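Moved our onboarding course off the old LMS and onto Favo over the summer. Finished in September. A few people have asked how it went, so I'm putting it in a thread.

Background: I do training design at Markwood. The course goes to every new starter in the warehouses and the offices, at all sites including Nendholm. It had been on the old system longer than I've worked here.

The old course was one long module with 200 slides. People clicked Next until it let them out. Completion figures looked very good. Scores on the final test looked very good as well, because you could retake it straight away with the same questions in the same order.

First job was the export. We had 3372 learner records to carry over and the old system gave us those as one spreadsheet with the dates stored as text. Some were day first and some were month first. That took longer than writing any of the new content.

If you're planning a move like this, ask for a test export before you sign anything. Ask for completions, scores and certificates separately. We only asked for completions, and the certificates had to be fetched later.

Second job was cutting. I sat with the slides printed out and marked each one keep, move or bin. The history of the company went to a page on the intranet. The expenses policy went to a link, as it changes too often to put in a course.

We ended up with 16 short units. The longest takes 33 minutes and I still think it should be split. It covers manual handling and the site leads didn't want it broken up. I lost that one.
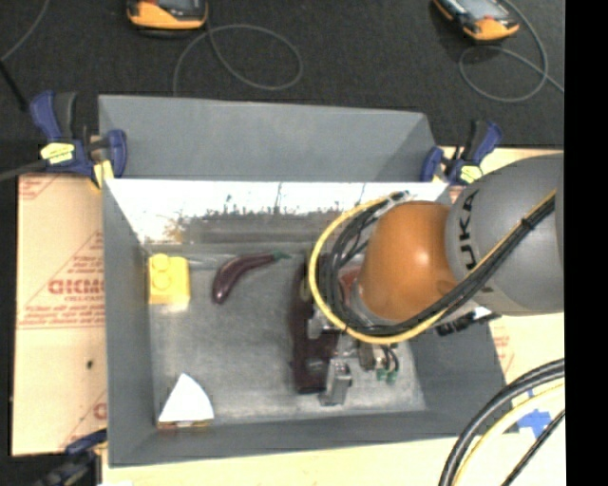 Do new starters have to do the units in order?

Only the first two are locked, site safety and reporting an accident. After those they can pick, and most go for whatever their team lead mentions first.

The narration was done by Halás, a small studio we've used before for the forklift refresher. They were quick and didn't mind script changes. What I got wrong was sending scripts before the legal check came back. Four units had to be recorded again and we paid for that.

Next time: script, legal check, read it out loud yourself, then studio. Reading it aloud finds most of the bad sentences.

Favo itself is fine. The editor is plain and I like that. Question banks work properly, so a retake gives you different questions. Reporting is weaker – you can filter by site or by team but you can't do both in the same view. I export and do it in a spreadsheet.

Mobile is better than I expected. The Nendholm night shift mostly do their units on a phone at 5 am, before handover, and the support tickets from there have been about passwords and not much else.

Test scores have gone down since the switch. I had to explain that to a few managers. The old scores didn't tell us anything, so I'm not comparing the two sets, and I've asked for the old chart to come off the monthly report.

Still to do: captions on the last three units, a proper glossary, and another go at splitting manual handling.

I'll post the slide sorting sheet when I've taken our internal links out of it.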